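FOR IMMEDIATE RELEASE
4 December 2021

Rulgate opens its evening room planning classes to renters

Hi all, Mylene Macaraeg here, founder of Rulgate. I usually hand these announcements over to Sylvie Dufour, who writes a much tidier press release than I do, but I've been looking forward to this one and I begged her to let me have it (she said yes, on the condition that I put the booking details at the end where people can find them).

Starting this winter, our room planning classes are open to people who rent. Until now we've only taken homeowners, mostly out of habit, and all through November my inbox was full of folks in apartments asking why they couldn't come too. Fair question! I rented for years myself, in a place with a bedroom so narrow I had to climb over the footboard to get to the closet, and I would have loved a class like this.

The course runs for 20 hours in total, spread over evenings, and there are 34 places in the first round. You bring the measurements of one room you live in and you work on that room the whole way through. We talk about where the light comes from, how much space a door needs, where to put the big piece of furniture you can't part with, and what you can do about color when your lease says no paint. 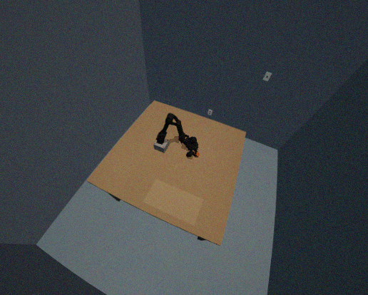

A small square room in blues and grays, with a warm tan tabletop.

Color gets two full evenings, and I'm teaching both of them. I love a cool gray-blue wall, but plenty of renters are stuck with one they didn't pick, so we spend a lot of time on rugs, lamps, curtains and wood tones that warm things up. Bring a fabric scrap or a cushion cover if you have one you like. Last round somebody brought a bath mat and we got a whole bedroom out of it.

Rhys Stubbs is back for the storage evenings. "Most people measure the floor and forget the walls," Rhys told me when we were putting the schedule together. "I'd like everyone to go home and look up."

The fee is $76 for the full course, with the workbook included. Couples and roommates planning the same room can share one workbook, but each person needs a place.

To book, or to set up an interview, please contact Sylvie Dufour at the Rulgate press desk. Homeowners, you're still welcome, same classes, same price.

###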